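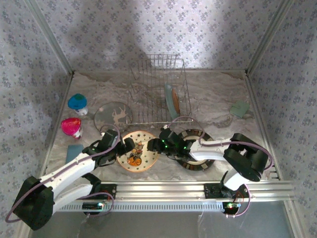

Every couple of years somebody at the shop tells me I have to read Kanik, and every couple of years I say I'll get to it. Well, the publisher has now put the entire run into one brick of a collected edition, 383 pages, and I ran out of excuses. I read it over two evenings. I'm still not sure what everyone has been so excited about.

For those who haven't had it pushed on them: Kanik is set in Tromthorpe, a harbor town where the fog came in one October and never left. The title character is a lighthouse keeper's daughter who can hear ships that sank before she was born. People in town want her to tell them where the wrecks are. Some want the bodies of their relatives and some want the cargo, and the first third of the book is pretty good at making you wonder which is which.

Tadeo Olivares writes and draws the thing himself, and I'll say right away that he can draw. The fog is done with what looks like dry brush dragged over gray wash, and there's a four-page sequence on the breakwater with no dialogue at all that I went back and read again as soon as I'd finished it. If the whole book were like that I'd be writing a different post.

But then the talking starts. Around the middle we meet the Witel, a sort of guild of salvage divers, and every one of them has a speech. They have speeches about the sea and speeches about debt. One of them has a speech about rope. I understand that it's supposed to feel like an old myth being passed down, and people whose taste I trust have told me the rope speech is the best part. I read it twice. It's about rope.

My bigger problem is the ending, so skip this paragraph if you care. Kanik finds the Tomoana, the ship her mother went down on, and the voice she has been following since chapter one belongs to somebody else. Fine, good twist. Except that in chapter three she describes that voice to her father and he recognizes it. He says so, in a word balloon, on the page. Either he was lying, and the book never comes back to it, or Olivares changed his mind partway through and hoped we wouldn't flip back. I flipped back. Fans have a theory that the father is dead the whole time. I've looked for evidence of this and found one panel where he doesn't cast a shadow, in a town with permanent fog, where hardly anyone casts a shadow.

Then there's the matter of the edition itself. The first printing of chapter one was 200 copies, folded and stapled, and I think some of the reputation comes from how hard it was to get hold of. A comic you can't find is always a masterpiece. The new hardcover is nicely bound, but the gutters eat the middle of every double-page spread, including the big one of the wreck, and the back matter is mostly thumbnails printed too small to read. There's also a signed version limited to 700, with a slipcase and a print. I haven't seen it and I don't plan to pay for it.

Would I tell you to read it? Borrow it. Read up to the breakwater, see how you feel, and keep going if you like divers. I did like the dog.

Next up is the second volume of that train heist series, which three of you have already warned me about.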